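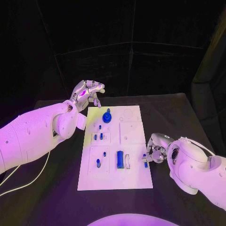 Black cloth or just paint the walls, Ritu Kaushik wanted to know, and does the cloth have to be the expensive kind, and how do you keep it from looking like a bedsheet. Three questions in one comment. Good ones though, so this page ended up mostly answers.

The violet corner at Wullengate, March 22, 2018. Dark gray table, white board down on it, black fabric behind. Short intro, then notes thing by thing. Typing this on my lunch so forgive the spelling.

Quick background for anybody new. Treltarix has the downstairs room at Wullengate, old stock room, bad carpet, ceiling lights that buzz. We wanted one corner that stays dark whatever is going on in the rest of the room. Not a tent. Something you can work in and still reach the coffee. Took two tries. First try was in the other corner next to the radiator, forget that one.

THE CLOTH

Black fabric in big panels, not one giant piece. One giant piece needs a bigger table to cut it on than we've got, and a ladder, and somebody patient. The seams do show a little, up and down and across. I've stopped minding.

Bought from Wotier, off the roll, 60 inches wide. Matte side out. Check twice which side is matte, do it in daylight, under the tubes both sides look the same. I hung one panel wrong way round and it had a sheen on it like a wet street. Rehung.

To Ritu's second question, no, not the expensive kind. Feel it, hold it up to a window, if you can't see your hand through it it's fine.

HANGING IT

Rings along the top, pole, done. Tried clips first and they slid to the low end by morning, every time. The floor down there isn't level and the ceiling isn't either and they don't agree with each other.

Iron before hanging!! Steaming it in place is miserable. I did the back ones on the floor on a towel, 40 minutes, sore knees.

The corners are where you lose. Two panels meet and you get a thin light line right down the join, same with ours. Overlap helps. Tape from behind helps more, but then you have to peel the tape when you want to move anything, and it takes fuzz off the cloth. Leaving ours alone for now.

PAINT INSTEAD?

First question. Paint was the plan until the landlord. Also black paint picks up every scuff and shines where people lean on it, there's a patch in the upstairs hall like that from whoever was in before us. Cloth you can take down and wash. Cold, by itself, no softener. It will still turn the water gray for the first few goes.

THE LIGHT

Pink-violet. Saxena lamps, plain ones, colored at the dial. We went round and round on the color. Blue made everybody look ill. Red was nice for ten minutes and then you couldn't read a label. Violet you get used to pretty fast, except when you walk back out and the whole hallway looks green.

It lands on everything pale. White things go pink. If you need to know what color something really is, take it outside the corner, don't guess. I matched two reels of thread in there and one was cream.

Stand the lamp to one side, not over your head. Overhead puts your own shadow right where your hands want to be. Mine was overhead for a week before I moved it and I'd just been leaning round it like an idiot.

THE TABLE

Dark gray top. I wanted black to go with the cloth and glad now we didn't, you'd never find anything. Dropped a black screw on black felt once, gone. On gray you at least get an edge.

Wipe it down with a barely damp rag. Lint off the new cloth gets everywhere for the first couple of weeks, then it calms down. Lint roller lives on the hook by the door. Please put it back on the hook by the door.

THE BOARD

White, rectangular, lies flat on the table. Everything that gets worked on goes on the board and the tools stay off it, that's the whole system. White because it's the one thing in there you need to find without hunting. Under that light it's the first thing you see when you come in.

Square it to the table edge when you set it down. I know it sounds fussy. A crooked board in a dark room makes you feel slightly seasick and you don't know why till you straighten it.

Marker comes off with rubbing alcohol if you get to it the same day. After that it's a stain and it's yours.

CABLES

Run them along the side or off the corner, never over the front where your wrists go. A white cable on a dark table is easy to see, so no complaint there, it's the black extension lead on the floor that gets people. Put tape on it. Yellow tape, not more black tape (this was me).

GETTING IN AND OUT

Let your eyes settle before you pick anything up. Phones face down. If the ceiling tubes are going on, shout first, it's a horrible jolt otherwise.

Mugs stay outside the cloth. There was a mug. We don't need to go over it.

WHAT I'D DO DIFFERENTLY

Buy extra cloth, enough for one whole spare panel, Wotier changed dye lots and the new black is a browner black. Under violet you can't tell. Under the tubes you definately can.

Leave a gap behind the back panel wide enough to get a vacuum hose in. Ours is tight and there's dust back there I can hear but not reach.

Put weight in the bottom hem. Curtain weights, washers, whatever. Door opens, whole thing breathes in and out. Haven't done ours. May, hopefully, when the room gets cleared for the carpet people and I can get everything on the floor at once.

Oh and Ritu's third one, the bedsheet thing. Pull it flat. Pleats read as curtains, flat reads as wall. Bedsheet is what you get in between, when it's sort of flat and you gave up. Stretch it sideways, pin the bottom, go back the next day and stretch it again when it's dropped.

That's my lunch gone. Ask below if I missed something, I check the comments most evenings. Measurements for the pole are on the door, ask and I'll go down and copy them out, my handwriting won't scan.

3,342 views
2 comments

Last updated: March 22, 2018

More galleries
Wullengate stock room, before we moved the shelves
Pegboard wall, second attempt
Thread and reel drawers, relabeled
What was under the carpet by the radiator
Shelf brackets from the upstairs hall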